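How to do Plerkgate in one day without wearing yourself out

I've been to Plerkgate 3 times now, and the first visit was a mess. I drove in at noon in July, paid way too much to park by the harbor, and saw mostly the backs of other people's heads. So here's how I do it these days.

Start in Rudville. Leave the car at the station lot and catch bus 161, which drops you right at the old town gate in 40 minutes. Sit on the left for the water views!

Walk up to Lockwood Tower first, while your legs are fresh. Then wander down through the market streets and get lunch wherever the line is short (my friend Charmaine Baloyi swears by the fish rolls, and I'm with her).

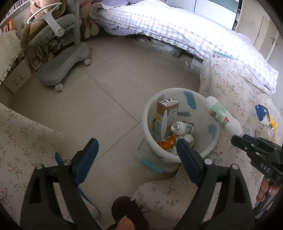
A tube over the white wastebasket

After lunch, take the Linar footpath along the old wall. It's flat, shady and a lot quieter than the harbor — bring water, there's no place to buy any until the far end.

Get back to the gate before five if you want a seat on the bus. If you miss it, the bakery across the road stays open late and the plum cake is great.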